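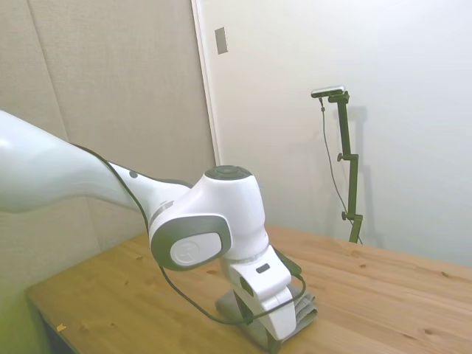

*The arm down on a folded grey cloth, pine table, camera stand against the wall.*

I promised a few people in the Bilham group a proper write-up once we had lived with our setup for a while, and September seems as good a time as any. This is a review of the Tremetti bench package – arm, gripper, stand, camera and a box of cables – but it's mostly a review of what it costs to own one, which I wish I had read before I filled in the purchase form.

First, the good stuff. The arm is lovely. The white shell wipes down with a damp cloth and still looks smart, and it moves so quietly that I can take a phone call beside it. We use it for cloth handling (folding, flattening, picking up one layer and leaving the next) and it has been a patient worker at all hours. Kaede Hosoda, who shares the room with me, was a sceptic at the start and is now the one who books it until nine at night.

Now to the money. The quote covers the arm and gripper and not a great deal else, so please budget for the following:

- **Cables and clips.** The gripper cable runs along the outside of the arm, and you need enough slack for the wrist to turn but not so much that it drags on your work. I spent $90 on longer leads and clips, and I'd still like a tidier loop below the wrist.
- **Camera stand.** The one in the package was backordered, so we bought a black adjustable one from Frei for $300. It's dear for a pole with knobs on it, but it stays where you put it and I would buy it again.
- **A table.** Ours is knotty pine, and I'm very fond of the colour. Do measure first, though! A stand at the back takes up more room than you'd think, and you want clear wood between it and the arm.
- **Cloths.** Buy them all at once, in one colour. I ordered a pack of 24 in light grey from Staltden and then couldn't match the shade when I went back for more, and that threw out a good week of our comparisons.

Delivery took nine weeks, and I'd plan your room booking around that. We had ours reserved from the day we signed, so for two months I was paying for a very nice table and a light switch. The supplier was friendly on the phone but wouldn't commit to a date, and I'd push harder next time.

Servicing is my other grumble. The yearly plan is priced per arm, with no discount for a second one, and gripper pads aren't included. If you're thinking of starting with one arm and adding another (as we are), ask for both prices in writing before you order the first.

Would I recommend it? Yes, quite happily, for a small lab or workshop with a modest equipment budget and somebody who enjoys fiddling with clips. Four stars out of five, with the missing star for the wait and the pads.

I'll add a note here when the second quote comes through.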